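Bilder aus dem Labor: Umsortieren mit der Handgelenkkamera

Willkommen auf unserer kleinen Galerieseite zum Projekt Tenent! Viele von euch haben nach dem letzten Gruppentreffen gefragt, wie es am Tisch denn nun aussieht, wenn der Arm arbeitet, und weil sich das mit Diagrammen nur halb so schön erzählen lässt, haben wir ein paar Seiten mit Bildern und Notizen angelegt. Auf dieser Seite geht es um die Frage, die uns seit September beschäftigt: Wie viel kann eine Greifstrategie lernen, wenn sie nur das sieht, was die Kamera am Handgelenk sieht?

Zur Einordnung ganz kurz der Aufbau der Studie. Kayode Sani und Oluwatosin Dauda haben insgesamt 2.496 Greifversuche aufgezeichnet, verteilt auf drei Anordnungen der Gestelle. Davon haben wir rund 300 zurückgehalten und nie zum Training verwendet. Die Auswertung stammt von Musa Idahosa, der auch die Beschriftung der Aufnahmen betreut hat - mit einer Geduld, für die wir ihm an dieser Stelle noch einmal herzlich danken möchten.

Anfahrt über den Gestellen

Der Moment, in dem sich bei unserer Methode das meiste entscheidet. Zwischen den beiden schwarzen Fingern liegt das durchsichtige Gestell mit zwei blauen Kappen, links daneben die weiße Lochplatte, deren Kanten schräg durchs Bild laufen. Die Strategie bekommt hier keine Koordinaten geliefert, sie muss aus dem Bild allein ableiten, wohin sich die Hand als Nächstes bewegen soll.
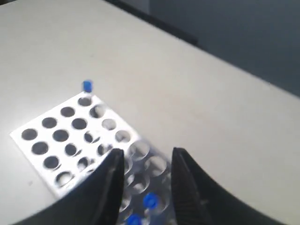
Was uns an dieser Ansicht so gefällt: Die Ränder der Öffnungen im klaren Kunststoff zeichnen sich nur als feine graue Linien ab, während sich die Löcher der weißen Platte größtenteils dunkel abheben. Olanrewaju Aliyu hatte früh vermutet, dass sich das Netz deshalb lieber an Platte und Kappen orientiert als am Gestell selbst, und die Aufmerksamkeitskarten haben ihm darin weitgehend recht gegeben. Die leichte Bewegungsunschärfe haben wir übrigens bewusst in den Daten gelassen. In einem Vorversuch hatten wir alle unscharfen Bilder aussortiert, und das so trainierte Modell wurde bei zügiger Anfahrt spürbar unsicherer.

Was wir daraus mitnehmen

Am deutlichsten war der Unterschied bei gedrehten Platten. Modelle, die im Training immer nur gerade ausgerichtete Gestelle gesehen hatten, griffen bei schräger Lage häufig knapp daneben, und zwar meist in dieselbe Richtung. Nachdem wir neun verschiedene Drehwinkel in die Aufzeichnung aufgenommen hatten, ging dieser Fehler stark zurück. Ganz verschwunden ist er nicht, vor allem nahe am Rand des Arbeitsbereichs bleibt er hartnäckig.

Finlay Haldane schreibt gerade den Methodenteil zusammen und freut sich über Rückmeldungen, gern auch über kritische. Wer lieber selbst zuschauen möchte: Freitags ab 14 Uhr laufen bei uns im Labor meistens Versuche, und ein Platz neben dem Tisch findet sich fast immer - bitte nur vorher kurz Bescheid geben!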